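Why Do We Have Two Hands?
Sterlow Children's Museum, Learning Pages
For readers aged 7 to 11

Most people use both hands all day long without thinking about it. One hand holds the jar and the other turns the lid. One hand keeps the paper still and the other draws. Scientists who study the body call this working "bimanually", a word that comes from the Latin for "two" and "hand".

Which hand leads?

Most people have one hand that they prefer for careful jobs such as writing. In most of the world, the right hand is the more common choice. Left-handed people are fewer, but they are found in every country. A small number of people can write well with either hand. They are called ambidextrous.

The hand that does not write is still busy. It steadies, lifts and turns things so that the leading hand can do its work. Try buttering a slice of bread with one hand behind your back and you will soon notice what is missing.

Who is in charge?

Your brain has two halves. The left half mostly controls the right hand, and the right half mostly controls the left hand. A thick bundle of nerve fibres joins the two halves and carries messages between them. This helps your hands to keep time with each other when you clap, skip with a rope or play the piano.

Your eyes help too. When you reach for something, your brain compares where your hands are with where they need to be, and makes small corrections on the way.

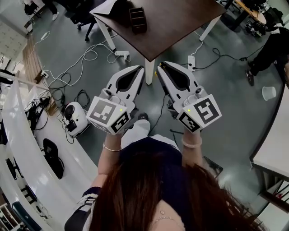
Try it yourself

You will need a pencil, two sheets of paper and a shoelace.

1. Draw a circle with your usual hand. Draw another with your other hand. Compare the two.
2. Hold a pencil in each hand and draw two circles at the same time. Next, try a circle with one hand and a square with the other.
3. Tie a bow in the shoelace with your eyes open, then with your eyes closed.

Many people find the circle and the square very difficult. The two hands tend to copy each other, and practice is needed before they will do different things.

Words to know

Nerve: a fibre that carries messages around the body.
Ambidextrous: able to use both hands equally well.

Text by Ye-seo Hwang. Checked by Woo-jin Hong. Teachers may copy this page for use in class.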